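Revised Practice Note for Hand-Held Gripper Work Takes Effect in February

The Namia working group on safe handling has approved a revised practice note for sessions in which an operator carries a gripper by hand and records the handling of everyday objects. The note replaces the interim guidance that members have followed for the past 18 months. It applies to all sites run by Stistora and Skandance, and to partner sites that have signed the Varela agreement.

The earlier guidance was written for closed test cells. Much of the work now takes place in ordinary rooms, among furniture, cables and other people, and the working group found that several of its provisions could no longer be applied as written. Members submitted comments on 3 sections in particular: floor conditions, markers, and work on upper levels.
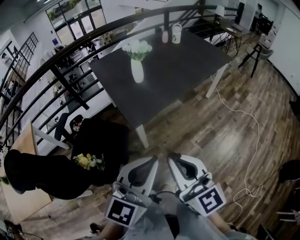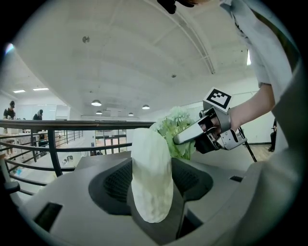
Hand-held gripper work with flowers nearby, on a level with a railing.

Under the revised note, the session lead must walk the operator's route before recording begins. Power and data cables that cross the route are to be moved or secured to the floor. Where neither is possible, the route must be changed and the change entered in the session log.

Fiducial markers must be flat, clean and firmly attached. A marker that has lifted or been scratched is to be replaced before the next recording, and the gripper calibrated again. Markers may not be repaired with clear tape, as glare has affected readings at two member sites.

Section 5 deals with mezzanines and galleries. Objects may not be passed over a railing or set down on top of one. Persons who are not part of the session may remain in the area, provided they have been told that recording is under way and have agreed to be present – a verbal notice is enough, but it must be logged.

The working group reviewed 601 session logs in preparing the text. Of these, 537 met the new logging requirements without any change. Most of the others lacked a calibration entry.

Sites are asked to brief all operators before the note takes effect. Requests for an extension, and questions on how the note applies to shared buildings, should be sent in writing to Fulgencio Bermúdez at the Namia office. Printed copies of the checklist will be mailed to site leads. The checklist from the interim guidance should be withdrawn from use at the same time.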